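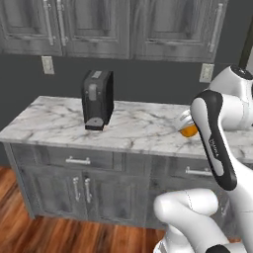
3 min read

How many demos do I need before fruit pick-and-place stops wobbling?
Posted by stodov_kitchen, March 2026

Hi everyone, and thanks in advance for reading, I know I go on a bit! I'm collecting teleoperated demonstrations in a simulated kitchen for a small project called Iva. The job is simple on paper: reach for a piece of fruit, close the gripper and carry it. So far I have 217 episodes, and 166 of them ended with the fruit held. I've kept three views, and the one looking along the gripper is the one I trust the most when I'm steering.
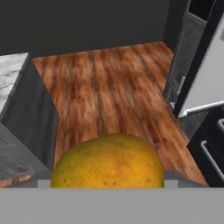

Gripper view, with the fruit between the fingertips.

The policy I trained on the 166 gets to the fruit nicely, and then it dithers. It hovers, backs off, comes down again, and sometimes it closes on nothing at all. Should I just record more, or is there something wrong with what I've got? I'd also love to know whether people throw out the failed ones or save them for something.

Costigan
Welcome! I had the very same dithering last May and it nearly drove me up the wall. In my case it was me. I paused above the object in almost every episode while I made up my mind, and the policy learned the pause right along with everything else. Go back and watch your episodes at double speed, and trim any stretch where the arm sits still before the grasp. I went from a big messy set down to 119 clean ones and the smaller set did better. Keep your failures in a separate folder, by the way. They're handy later if you want to train something to tell a good grasp from a bad one.

Then look at the side view too, and please don't skip this even though it's tedious.

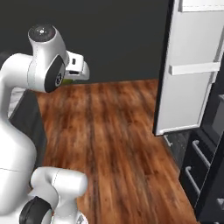

If your clocks are off by even 2 steps between the views and the joint readings, the gripper closes at the wrong moment as far as the model is concerned, and no amount of extra data will fix that. Pick one episode, find the step where the fingers close, and check that every stream agrees. Do five or six like that before you record anything new.

After that, move the fruit around more. Most of us put it down in the same comfortable spot without noticing.

zunen_fan
more data. always more data

stodov_kitchen
Costigan, thank you so much, I checked and I do pause, nearly every time (it's a little embarrassing to watch). Trimming tonight, and I'll look at the clocks tomorrow.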